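A visit to the Geroleo open day in Mescombe

Posted Apr 20, 2025 by Viktória Csonka 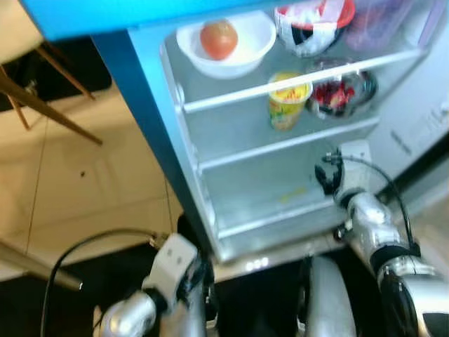
The two-arm robot at the refrigerator, seen from its own head camera.

I had wanted to see Geroleo since February, when my colleague Omar Issa came back from there and talked for a whole lunch about a robot that puts away food. So when they announced an open day I registered the same evening. They gave out 85 places and I got number 3, so maybe I was a little too quick.

The lab is in the old part of Mescombe, behind the bus garage. The entrance is not easy to find. I walked past it two times, and a man from the bakery showed me the door in the end. Inside we got a sticker with our name and a cup of tea, and we were divided into 4 groups. Mine was led by Boyang Zeng, who works on the arms. He speaks fast but he repeats everything if you ask.

The first stop was the kitchen room. They have a tiled floor, a chair and a blue refrigerator with normal food in it, a tomato in a bowl, a cup of the instant noodle type, a glass bowl under plastic wrap. I liked this very much. At the fairs I visited before, the robot always had to move wooden blocks or empty boxes, and I could not imagine it in my mother's home. The robot is silver, with a black gripper on the right arm, and the team calls it Jin.

We could follow the camera picture on a big screen by the wall. I found it more interesting than to watch the robot from the side, because you understand how little it sees when it bends down. The shelves become steep and the low one is very near to the hands. When the head moves, the picture gets blurred, and Boyang said this is one of their daily troubles. A lady in our group asked why they do not simply move the head slower. He laughed and said that then the dinner is late.

The other question that came many times was about the plastic wrap. Glass under a thin film shines, and the depth camera does not like shiny things. According to Boyang they have recorded 123 runs only with covered bowls, and he is still not satisfied – he would like to have more with different lamps in the room.

After the kitchen we went upstairs to Aiguo Cai, who takes care of the grippers. She let us press the fingers with our own hand. They are softer than I expected. On her table there was a box of worn out finger pads, and I asked if I can keep one. Now it is on my desk at work.

The last part was a talk by Jianguo Yu about Tradora, the software they use for planning the movements. I must say that I lost the thread after the second slide, it was too technical for a mixed public. There were also children in the room and they became restless. I think a short film would be better, or to put the talk at the beginning when people are fresh.

Some practical notes for those who want to go next time. Entrance is free but you must register. The stairs are narrow and I did not see an elevator. Photos are allowed in the kitchen room, upstairs you should ask first. Eat before you come – there are only cookies, and our group was the last one to reach them.

Omar wants to go again in the fall, and I already told him to register me too.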